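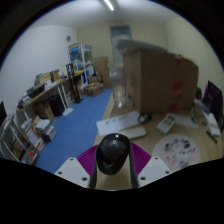 Stustura Opens Hand-Taught Task Library to Outside Labs

DRURGATE, April – Stustura today opened Moncrieff, its library of tasks taught to robots by hand, to outside labs and small manufacturers.

Moncrieff holds 411 tasks recorded by people using a hand-held gripper in ordinary workrooms and offices. Most involve picking up and putting down everyday desk items. Each task comes with at least 28 demonstrations.

The release also adds support for Dretametti, the company's remote-control station, so users can record the same task either way and compare the results.

Access is free for teams of up to 10 people. Requests can be made through the Stustura website.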